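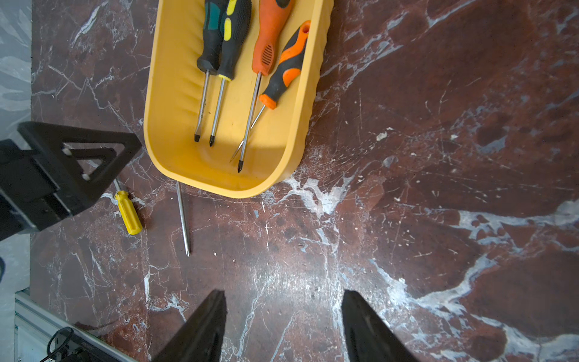 Plullham Tool Library -- progress report to the Wiris Fund, 2021-01-19

Hi all, and thanks for being so patient with me over the holidays! I owed you this a little earlier, but we were moving shelves and I lost my notes for a while (they were under the sander).

The big news is that lending is going better than I'd hoped. We've made 3929 loans since we opened, and the pressure washer has hardly spent a night at home. Garden stuff dropped off after September, as you'd expect, and then everybody wanted to paint their hallway.

We've used your money for the shelving, the new lock and the first part of the Sornora booking software. The software is fine for borrowers but a pain for me -- it won't let me extend a loan without canceling it first. They say a fix is coming. I'm keeping a paper list until then.

Repair evenings are still on hold, which I'm sad about. We have 26 people on the waiting list, and I'd like to restart with up to four at a time, windows open, coats on.

One thing I need from you: the Uchida Street lease is up for renewal, and the landlord wants a longer term than our grant covers. Could we talk before I sign anything? I've put the draft lease and the spending sheet in the shared folder. The receipt for the lock is still missing, and I'm chasing it.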